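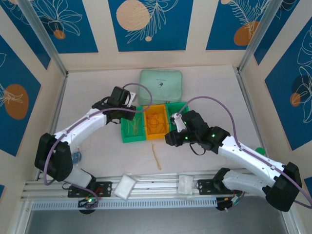 Subject: Re: sorting the small stuff into bins

On the craft list, Dagný Blöndal wrote:

> I have 45 bags of cord ends, elastic and ties, and they all end up in one drawer. Do you use bins with lids? And do you sort by color or by what the thing is?

Dagný,

Open bins, no lids. I tried the lidded ones from Trovard and stopped closing them after 2 weeks.

I sort by what the thing is. Thin, stiff strands go in one bin and soft, rubbery ones in the next. If you mix them, the soft ones wrap around everything and you spend the evening picking them apart. Color only matters for the bin itself. Green and yellow side by side are easy to tell apart, and I didn't need labels.

Cable ties are the exception. They get a bin of their own, set on a tray.

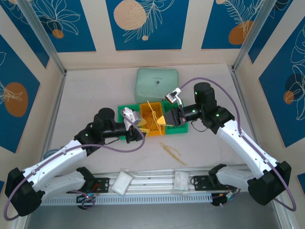 Orange bin on the green tray, with a yellow cable tie. Mint-green pouch behind, loose yellow string in front.

A zippered pouch is fine for things you carry around, but I wouldn't keep string in one. Teeth catch it.

For 45 bags I would start with 17 bins and see what is left over. Joteck sells small plastic ones that fit a shallow shelf. Measure the shelf first. Mine is 93 cm wide and I still bought one bin too many.

Does anyone else have a good way to store elastic?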